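Cable mess on a white desk, how do you keep it tidy?

Posted by Zeltley

Hi all! I finally got a plain white desk for work and I love it, except every single cord shows up like a pen mark on a wall. The keyboard ends up shoved over to the right side, and the thin white cables next to it knot themselves together no matter what I do. Then there's a black one that likes to run over the front edge, right where my knees go.
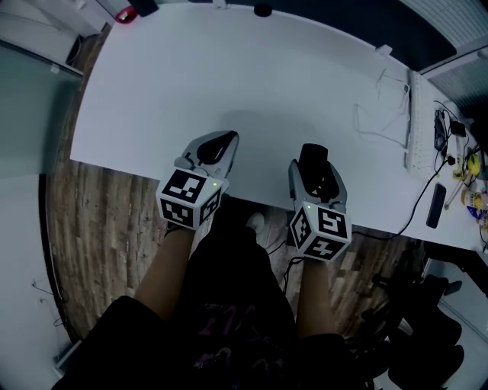 I've tried twist ties (ugly, and they fall off) and one of those sticky clip strips, which let go after 2 days. I rent the room, so no drilling into anything. The desk isn't mine either, so I'd rather not wreck the finish. My budget is 22 dollars, maybe a bit more if it's really worth it. What do you all do?

Posted by Dhillon

Been there! First thing, unplug everything and only put back what you use every day. I did that on mine and had 4 cords left over that went to nothing at all, one of them for a printer I gave away years ago.

Then get a roll of the fabric hook-and-loop stuff you cut with scissors. Bundle the white ones loosely, fold up the extra length, and wrap it once in the middle. Don't pull it tight or the ends start to bend at the plug. For anything going to the floor, send it off the back of the desk if it'll reach. Mine didn't, so I bought a longer one, and I wish I'd done it sooner.
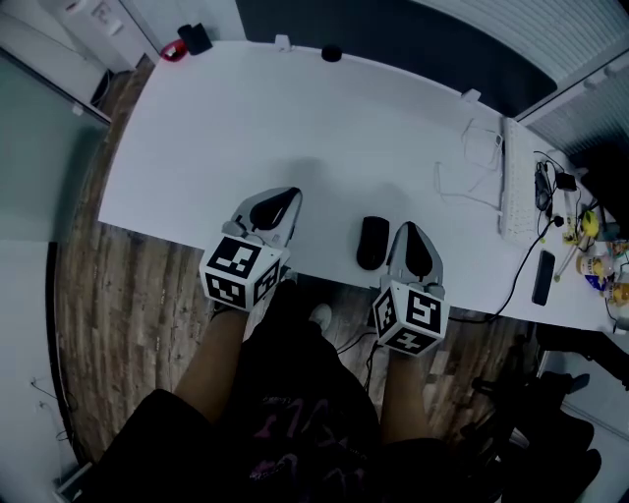 I'd also pick one spot for the phone and one for the mouse and stick to it. Sounds silly, but half of my tangles came from dragging the phone around while it was charging. And wipe the desk with rubbing alcohol before you try clips again (test a hidden corner first, some finishes hate it). Let it dry, press the clip down hard, and leave it overnight before you hang anything on it.

Posted by Elluta

wireless keyboard. done. mine was 27 bucks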